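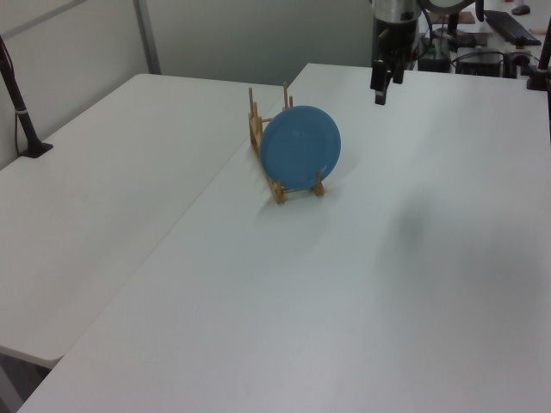
One of our field testers asked last month whether we were making a tent or a very expensive windsock, and we have kept the question in mind while writing this report. The tester had spent a night on the ridge above Mundside in the second prototype and got little sleep.

Drokow shelter project: progress report to the Zarlow fund, October

Where we are

The grant was for a two-person mountain tent that could be pitched by one tired person in gloves. We said we would have a final pattern by the end of summer. We do not. We have a third prototype that we like more than the first two, and a list of things we still do not believe about it.

Weight

The full shelter, with poles, pegs and stuff sack, comes to 2000 grams. The target in our application was lower, and we now think that target was wishful. It was reached on paper by leaving out the pegs and assuming a groundsheet that would have holed on its first night on gravel. Competing tents are often quoted the same way, and we would ask the fund to be wary of any comparison table, including the one we sent in with our bid.

Fabric

The flysheet cloth from Wan arrived late and in the wrong colour, which matters little. What matters more is the coating. The supplier's sheet makes large claims for it. Our own rig, a bucket and a pipe in the yard, gave poorer results after the cloth had been folded and stuffed 275 times. The seams held. The cloth along the fold lines began to let water through. It may be that our test is too harsh, but people do stuff tents away wet and in a hurry, and we would sooner believe the bucket.

We have asked Wan for a second roll with a heavier coating. No delivery date has been given that we would repeat here.

Poles

The crossing pole design works well in still air. In gusts the rear hub twists, and on prototype two it popped out of its socket twice in one night. The hub on prototype three is deeper and has a small locking tab. It has been out for 5 nights without coming loose. All of those nights were fairly calm, so we are not calling this solved.

Pitching

Testers managed the inner and outer together without reading the instructions, and most of them got the door facing the wrong way. We have changed the colour of one webbing strap. Whether that helps anyone in the dark is still to be seen.

Money

We have 876 pounds left in the testing budget. That covers the second roll and the travel to Mundside, but leaves nothing for hiring a wind tunnel. We had a quote for a half-day and doubt it would tell us more than one bad night on the hill.

What we would like from the fund

More time, to the end of the winter season. We are not asking for more money at this stage. A tent tested only in summer is a summer tent, whatever the label says, and we would rather report late than send a pattern to the cutters on the strength of calm weather.

The next report will cover the new cloth, if it has come, and the hub in proper wind.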